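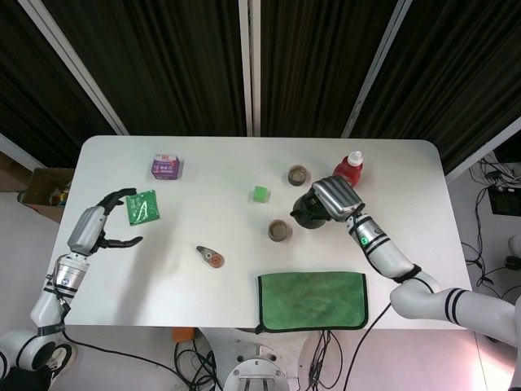
Sodium targets and a low-sodium salt substitute: how do I count the potassium?
Posted by Rianne Dekker, 06/06/2021

I have been tracking sodium since December and I am stuck on the arithmetic for salt substitutes. The product I use is Lumesine, a blend of sodium chloride and potassium chloride. I weigh everything before it goes in the pan, so portion error should be low. The label gives 300 mg of sodium per serving and lists potassium in a separate line, but my tracking app (Nerura) only reads the sodium field. Two things I would like to know. First, does the "salt" figure on some labels mean the same as sodium? Second, should I enter the potassium by hand, or is it too small to matter? I have no kidney problems and take no medication. My cooking is mostly beans, rice and soup, and I salt at the end.

Tamás Pintér

Salt and sodium are different figures. Sodium chloride is close to 40 percent sodium by weight, so to get from sodium to salt you multiply by 2.5. Your 300 mg of sodium corresponds to 750 mg of salt. US labels list sodium. European labels list salt, and that number is calculated from total sodium, including sodium from baking soda or MSG.

For the potassium, enter it by hand. Potassium chloride is a little over half potassium by weight, so even a small serving of a blend adds a few hundred milligrams. Beans already supply a good deal. For a healthy adult this is usually fine, but if you ever start an ACE inhibitor, an ARB or a potassium-sparing diuretic, ask the doctor or pharmacist before you keep using the blend. The same goes for reduced kidney function.

Also check the serving size. Many blends use a quarter teaspoon, and a quarter teaspoon of fine crystals weighs more than the same volume of coarse ones. Go by grams – the spoon measure is only a guide.

Pierina Gentile

I just stopped using the stuff, it tastes bitter to me. Lemon juice or vinegar works in soup. Rinse canned beans too.

Yasmine Shehata

Agree with Tamás on the conversion. One addition about Nerura: if you scan the barcode, the potassium field stays blank even when the label has a value. Make a custom food, set the base to 10 g, and type in both minerals scaled to that weight. After that it carries over into recipes. My entry for a Risolico rice mix was missing 179 mg of potassium per portion until I did this. Recipes saved before the change do not update, so you have to open each one and swap the ingredient.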